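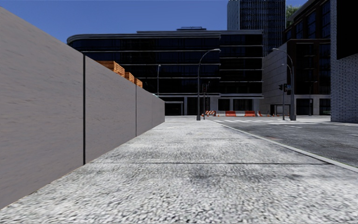 # Morport Footway Survey: data card

Print | E-mail a link to this page

Reading time: 2 minutes

## Summary

Condition records for footways in the Morport district, one row per surveyed length. The release holds 2,992 rows in a single CSV file, with a separate lookup table for street names. Carriageways, cycle tracks and private forecourts are out of scope.

## Fields

- `length_id`: stable between releases, never reused
- `street_ref`: key to `streets.csv`
- `surface`: asphalt, in-situ concrete, block, flag, other
- `width_mm`: clear width at the narrowest point
- `trip_mm`: largest vertical step found at a joint
- `grade`: 1 (sound) to 5 (replace)
- `note`: free text, often blank

Widths under 600 mm were sent back for a second measurement. Where the two readings differed, the lower one was kept.

## Method

Lengths were walked in May between 07:00 and 15:00. Steps were taken with a wedge gauge and widths with a steel tape. Staining is not graded. Cracks count towards the grade only if they are open at the surface.

## Known problems

- 192 rows have no `trip_mm`. Treat blank as not measured. Do not fill with zero.
- 53 rows in the Zamora estate use the old street references. The lookup table carries both.
- `surface` was entered by hand before the Brellis form was brought in, so "flag" and "block" are sometimes swapped.
- Kerb heights were dropped from this release. The gauge readings did not agree between crews.

## Loading

Files are UTF-8, comma separated, with a header row. The Butus importer expects semicolons; set `delimiter` to `,` in its config first.

## Changes

v3: `width_mm` changed from centimetres. Older scripts need updating.

Related items

- Morport Street Lookup
- Morport Dropped Kerbs
- Brellis form: field notes
- Zamora estate: old and new references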